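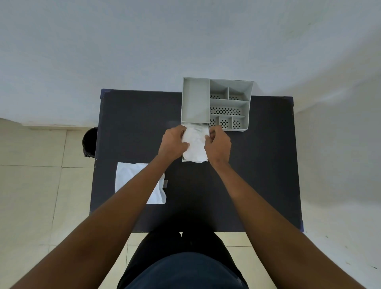 Surtitles for a Small Hall: Making Sung Words Readable at the Raver Room
Final project report, Music and Theatre Production, Year 2
Submitted May 1, 2026

1. What we set out to do

Our group wanted to find out whether a student company could run proper surtitles (the translated lines shown above or beside the stage in an opera) with hardly any money and no technical crew to speak of. The big houses have had them for decades. Small companies mostly hand out a synopsis and hope for the best, and then half the audience spends the first act trying to read it in the dark.

We picked surtitles because all of us had sat through a concert performance in our first year without following a word of it, and loved it anyway, and came out wondering how much more we would have loved it if we'd known why the soprano was so angry.

The work we used was the department's November production, a shortened French comic opera for five singers and piano, running 56 minutes without an interval. It was performed in the Raver Room, which seats 168 on a flat floor with a low stage at one end.

2. Writing the text

We began with the vocal score and a rough word-for-word translation. This took far longer than the two weeks in our plan. A sung line can hold the same four words for half a page, or five people can sing five different things at once, and neither of those fits on a screen.

After a lot of arguing we settled on 324 titles. Our first draft had many more, and when we ran it against a rehearsal recording it was exhausting to watch. You never looked at the singers at all! So we cut, and the rules we ended up with were these:

No more than two lines on the screen at once.
Repeated words get one title, then a blank screen.
In an ensemble, title whoever is singing something new.
Never show a joke before it has been sung.

The last rule is the one we are proudest of. In the trio there is a line about a borrowed hat where the whole joke sits on the final word, and in the first draft the audience would have read it a good three bars early. We split it into two titles, with the second one landing right on the note. The laugh on opening night came exactly with the tenor, and we were hugging each other in the lighting box.

3. Where to put the screen

We tried two positions. The first was high above the stage, as in a big theatre. In the Raver Room the ceiling is too low for this and the titles came out squeezed against the lighting bar, with the front rows having to tip their heads right back.

The second was to the side, at about the singers' head height, using the Wei projector that normally lives in the seminar room and a pale cloth stretched on a frame. People on the far side of the hall had a slightly slanted view, but every seat could read it once we made the letters bigger. We also changed from white letters to a soft grey, which the lighting students had asked for because the white was spilling onto the piano lid.

We spent one whole evening moving from chair to chair with the lights at performance level, reading the titles aloud. It was slow and a bit silly and we would recommend it to anyone.
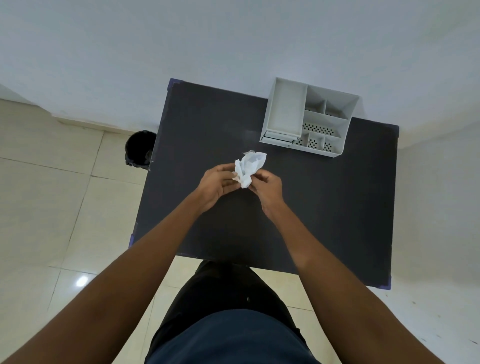 Table by the wall, with the desk organiser at the far right.

4. Running the titles live

We used Lernier, a free slide program, with one operator pressing a key for every change. We had looked at automatic cueing and gave up on it quickly. Singers breathe, the pianist waits for them, someone holds a top note longer because the audience is enjoying it, and only a person following the score can go along with all that.

The operator worked from a marked-up copy of the vocal score, with every title numbered in red and every blank in blue. Two of us learned the whole show, so there was always somebody who could take over. This turned out to be sensible, as our first operator lost her place in the dress rehearsal during the quick finale and the second was able to point at the bar.

In performance we had three late titles on the first night and one on the second. There was one real mistake: a blank was skipped in the letter aria, so the next line appeared while the baritone was still folding up his letter. Nobody mentioned it in the feedback, but we all saw it.

5. What the audience told us

We left a short form on the seats on the second night and got 70 back. Most people said they could read the titles easily and that they changed at the right moment. The commonest complaint was about the slanted view from the far side. A few regular opera-goers would have liked the French shown as well, and we would love to try that, though it would mean even fewer words per title.

Our favourite comment was from someone who had come to the same opera in Flestholm years ago and had always believed the two sisters were mother and daughter.

Several forms said the titles made people laugh more. We can't prove that, of course, and the second-night audience was a lively one from the start. Still, the cast noticed it too, and asked for surtitles again in the spring concert.

6. What we would change

We would start the translation a month sooner and get the singers to read it. Two of them had much better ideas for their own lines than we did, and by the time we heard these it was too late to change the slides.

We would hang the screen a little nearer the centre, if the director will allow it. The cloth needs a proper frame too, as ours sagged at the bottom by the second night.

The key press on the laptop could be heard from the back row in the quiet passages. A separate clicker would fix that - we had one in the cupboard all along, with no batteries in it.

7. Files handed over

The full set of titles, the marked score and the blank feedback form are with the department office. The slides will open in any version of Lernier, but check the font before the first rehearsal, as the accents on the character names disappeared on one of our laptops.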